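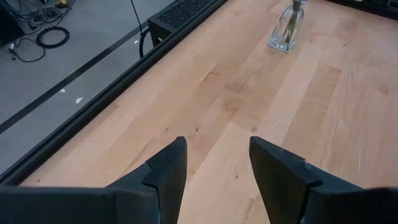

Butcher-block worktop in pale, honey-toned wood, with black metal trim along one side.

Tarthorpe Adds Butcher-Block Tops to Kilter Bench Range

Tarthorpe, the maker of benches and work tables for shared workshops, teaching rooms and light assembly, has added a solid wood top to its Kilter range. The new top is available to order from October and can be supplied with a complete bench or as a replacement for the existing coated steel top.

The top is built up from long parallel boards of varying width, glued edge to edge. Boards are joined end to end where needed, and the short seams at these joints remain visible in the finished surface. Tarthorpe does not stain the wood. Color varies from board to board, from cream to light orange, and small knots and grain streaks are accepted under the company's grading rules provided they are sound and level with the surface.

"Customers asked for a top that can be sanded and put back in service," said Corina Costache, product manager for the Kilter range. "A coated top has to be replaced when the coating goes. With this one, a site can do the work in an afternoon with an ordinary orbital sander - the grain direction is the only thing to watch."

Each top leaves the factory with 2 coats of clear hardwax oil. The finish has a low sheen and can be spot repaired. Tarthorpe recommends sanding worn areas with 80 grit paper, following with finer grades, and applying fresh oil to the full width of the affected boards. Standing water should be wiped up promptly. The top is not intended for use with solvents or as a food preparation surface.

The metal edge rail is screwed to the bench frame and does not carry any fasteners into the wood. Slotted brackets underneath hold the top and allow it to expand and contract across the grain as humidity changes. Existing Kilter benches can be converted on site without drilling. The bracket set is included with replacement tops and is also sold separately under the same order code as before.

Rated load for a complete bench with the wood top is 300 pounds, evenly distributed. The rating applies to benches on leveling feet. Benches fitted with casters are covered by a separate data sheet.

Kisico, the distributor for the range, will hold standard widths in stock. Custom widths and tops with cable cutouts are made to order at the Begay plant, where the boards are also graded and pressed. Cutouts are sealed with the same oil before shipping. Warranty on the top is 2 years and covers joint failure and warping under normal indoor conditions. Surface wear, marks and changes in color from daylight are excluded.

Care instructions, load data and drawings for the bracket pattern are available from Kisico on request. Sample blocks showing the range of board color can be ordered through the same office.

Press contact: Corina Costache, Tarthorpe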